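Unit 4 handout: Loading a domestic dishwasher
Household Systems, first-year course, Gedstead
Revised 2018-01-13

The previous unit covered water supply and drainage. This one covers the load: where each item goes, at what angle, and in what order. Read it before the practical session. The terms used here are the ones used in the written test.

4.1 Spray coverage

A domestic machine cleans by throwing hot water and detergent at the load from rotating spray arms. An item is cleaned only where the water strikes it with some force. Surfaces that face away from the spray, or that sit behind another item, receive runoff at best. Most poor results come from shadowing of this kind. Detergent dose and cycle choice are secondary and are treated in Unit 5.

Two conditions follow. The soiled face of each item must have an open line to a spray arm, and water must be able to drain off it once the arm has passed.

4.2 Staging at the sink

Dishes are staged in the sink and moved to the machine one at a time. Scrape first. A full rinse is not required for ordinary soil, but starch and egg should be loosened. Flat plates left lying on one another in the basin hold food between them, so take the top one first and check its underside before it goes across.
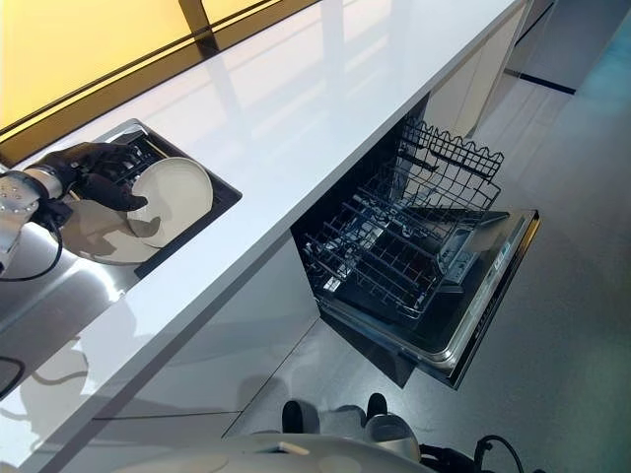 One objection from last year's course came in writing: staging in the sink doubles the handling, and a plate could go straight from the table to the rack with a scraper kept beside the machine. The point is fair for small loads. For a full load the sink keeps drips off the floor and lets the items be sorted by size before the first one is placed.

4.3 Order of loading

Open the door fully before pulling out a rack. A rack drawn over a half-open door may catch, and the door hinge takes the weight. Load from the back of the rack toward the front, so that the hand does not pass over items already in place. Keep the rack steady while placing heavy pieces.

Bowls are set on edge and inclined, with the opening toward the spray. A bowl standing level with its rim up will fill and hold dirty water through the final rinse. A bowl lying flat with its rim down is washed inside but tends to hold a ring of water at the foot.
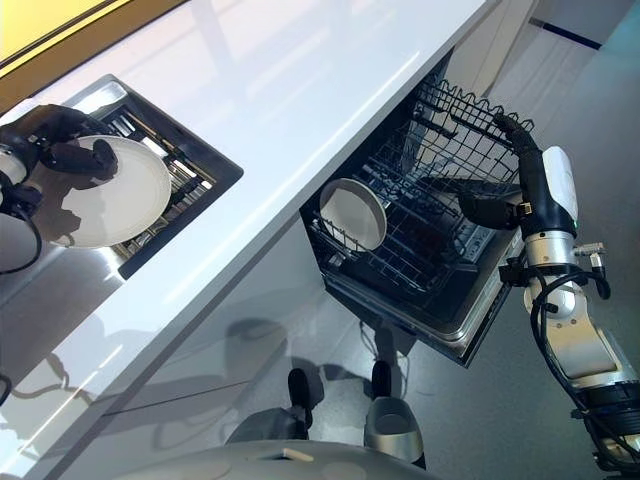 Fig. 4.2. Bowl on edge in the rack, plate held over the sink.

4.4 Plates and tine spacing

Plates stand between tines, one to a slot. The slot sets the pitch, meaning the distance from one plate face to the next. Where the rim is deep, use every second slot. In the Hiven exercise (worksheet B) students compare two loads of the same plates, one at full pitch and one at half, and record the residue on each face. The 68 faces are scored separately. Do not average front and back before entering them in the table.
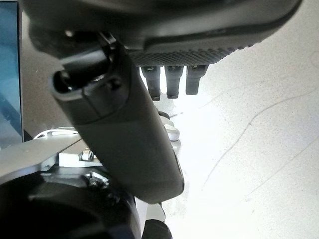

Plates of different diameters should be grouped. A large plate placed in front of a small one shadows it completely, while the reverse arrangement leaves most of the large face open. If the rack has folding tines, confirm that they are locked upright.

4.5 Clearance check

Before closing the door, turn each spray arm by hand through one full revolution. Handles and tall plates are the usual obstructions. Slide the rack in slowly and listen for contact. 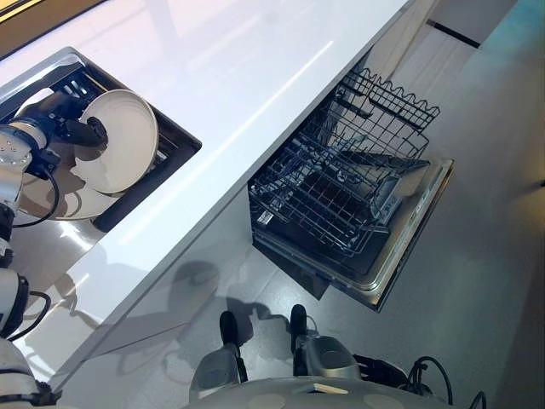 Skutska disagrees with the order given in 4.5 and would have the arms turned twice, once with the rack empty and again when it is full, on the grounds that an arm already stiff from scale will otherwise be blamed on the load. Either procedure is accepted in the practical. State which one you used.

4.6 For next session

Complete worksheet B and bring it with you.
Read Pylypenko, chapter on rack geometry, omitting the section on commercial machines.
Sketch the lower rack of a machine you have access to, marking slot pitch and the reach of the spray arm.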